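What do I budget for besides the arm? Small shop, first robot cell

Posted in Shop Equipment and Planning
31 May 2018

Dima Chamoun

Hi all! We are finally getting a robot. I have wanted one for years and now there is real money set aside, so please forgive the excitement. We're a small job shop and the work is light parts going in and out of a vise, plus some sorting into trays. I've spent the last few weeks laying the cell out in simulation before I spend a dime, and I'm having far too much fun with it.

One view of the whole table, one looking down past the gripper:

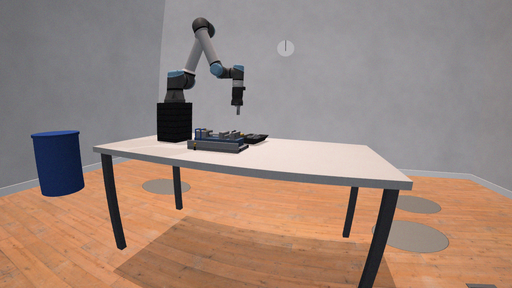
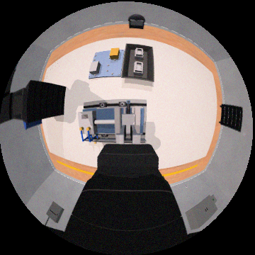

Majdi Awwad wrote to me back in April that the arm is the easy line on the quote and the table is where first-time buyers come up short, and I've been chewing on that ever since. My plan so far is a six-axis collaborative arm on a pedestal, bolted to the same table as the fixture. The two arm quotes I have (one from Nesov, one from Valcárcel) are close enough that price won't decide it. What worries me is everything else. I have $1,000 penciled in for the table and $700 for trays, plates and small fixtures, and both numbers are guesses.

So what did you end up paying for that you hadn't planned on? And would you buy the gripper with the arm or separately? We run batches of 50 at most, usually 24, so I don't need speed. I need changeovers that don't eat the morning.

Thanks in advance - I'll read every word!

Majdi Awwad

Good to see you posting this out in the open, Dima. I'll stand by what I said in April, and here is the longer version.

Your table number is low. A table that is fine for a person to work at can be miserable under an arm. When the arm speeds up and slows down, the whole thing rocks a little, and your taught points drift with it. You want heavy legs, feet you can anchor to the floor, and a top thick enough to take bolts. If the pedestal goes on the tabletop, ask for a steel plate under it. Or put the pedestal on the floor, which costs you space but saves you a lot of grief with the top. Get a price both ways before you settle.

Things I had to go back and ask for money for:

Gripper fingers. The ones that come in the box fit almost nothing. Plan on making your own and plan on making them twice.

Locating pins and plates for the trays. If a tray can be set down a bit crooked, one day it will be. A plate with a hole grid is great for this, and you can move things around as the jobs change.

Cable management. Boring, cheap, and you'll be sorry if you skip it.

The risk assessment. Collaborative doesn't mean you get to leave this out. The arm may be gentle, but the part it is holding could have a sharp edge, and the vise will pinch a finger all by itself. We paid an outside person to do ours and I would do that again.

Your own time. Put it in the budget as a real line, with hours. Your first part will take weeks and the second one a couple of days, and it gets more fun from there.

On the gripper, I'd buy it with the arm if the seller will plug it in and show it running with your part. If they won't do that, buy it from whoever will.

You're doing the right thing with the simulation. Check reach at the far corner of the tray with the gripper pointing straight down, and do it with the longest fingers you think you'll ever use. I had a layout that looked perfect until I tried that.

Nemitdale

get a bigger table. whatever size you have picked go up one. also spare fuses

Fivstead

Congratulations, this is a great stage to be at! I mostly agree with the long answer, but I'd go the other way on the table. We bought a plain welded frame from a local fabricator, had the top ground flat, and it came in under what the catalog ones cost. It's been rock solid for us. Worth a couple of phone calls anyway.

One thing to add is air. If your vise or gripper is pneumatic, find out what your compressor has left over when everybody else in the shop is using it. Ours had nothing left, and that was a painful email to write to my boss. Electric grippers cost more up front, but you only have to run a cable.

Also ask both sellers what training is included and whether it's at your place or theirs. Travel for two people wasn't in my budget either.

Dima Chamoun

These are wonderful, thank you! I'm moving the table number up tonight and calling the fabricator down the road in the morning. Majdi, I just ran the far corner check with longer fingers and I need to shift the tray toward the pedestal. Glad I found that on a screen. Fivstead, the gripper I'm looking at is electric but the vise is still undecided, so I'll go read the plate on our compressor.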